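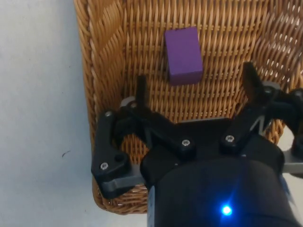 A basket by the door doesn't make anybody tidy, it just gives the mess a nicer address, wrote a reader from Savthorpe after my last column on storage, and I have been turning the remark over ever since. I wanted to disagree. I own too many baskets to agree comfortably.

The woven basket has had a long run as the cure for toys on the floor. Home shops love it. So does Gavwood, whose spring catalog shows it on shelves, under benches, at the foot of a crib, and once on a stair, where I would give it until supper. The pitch is always the same: one open container, no lid, no labels, and a child of two can put the blocks away.

Maybe. I tried it through July with a mixed lot of small playthings and a honey-colored basket, and the first evening was lovely. A single purple block on a wicker floor looks like something from a museum shop. By the second week the same basket held blocks, a sock, half a puzzle and a library card, and anything small had worked its way to the bottom, where it stayed until the whole thing got tipped out on the rug again. That took me 9 minutes to put right one night, most of it spent picking crumbs out of the weave.

Wicker has other faults the catalogs skip. It snags knits. It can't go in the dishwasher, and a damp cloth only pushes the dirt further in.

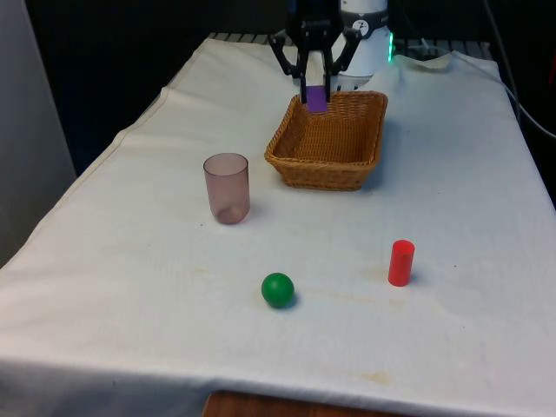

What I've come around to is smaller and duller. Keep the basket for one kind of thing, blocks, say, and let the balls and the odd cylinders live elsewhere. A plastic cup does nicely for a small ball, and you can rinse it. Do the sorting at a table with a cloth spread over it, so the strays don't bounce and the crumbs can be shaken out of the back door.

Lumanlan, the storage firm, will sell you a matched set of nesting baskets for this, with linen tags. A reader in Sakemthorpe tells me she bought the lot and uses 2 of them. The rest are in a closet, inside each other, and she would like to know whether anyone wants them. I have told her I'm not the person to ask, as mine are in the attic.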